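Against the Deep Fruit Box
Tillano, March 25, 2020

Most households store fruit by default: whatever box is free gets filled until the lid no longer closes. I think this is a mistake of geometry. A pomelo and a cherry tomato should not share a container, and the usual advice, sold with every storage set, is to buy a larger one.

Weight is the first problem. A medium pomelo on my scale reads 700 grams. A kiwi reads 105. Stacked in a deep box, the small fruit carries the load and bruises at the contact points.
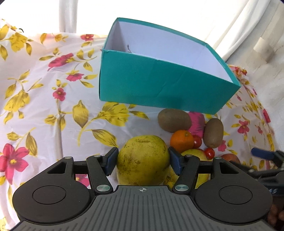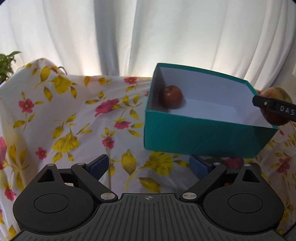
Pomelo held above kiwis and mandarin on the tablecloth beside the teal box; in the second picture, a dark red apple inside it.

What an open box does well

An open box with a white interior shows spots and leaks early. It also lets moisture out, where a lid holds it in. I would keep apples in it, one layer only, and leave the heavy citrus on the table. The Belura box I used before had a lid and a depth of 30 centimeters, and the bottom layer was checked perhaps twice a month.

The objection is space. A single layer takes more table, and in a small kitchen the table is also the desk. I accept the cost. Fruit that is in sight gets eaten before it softens.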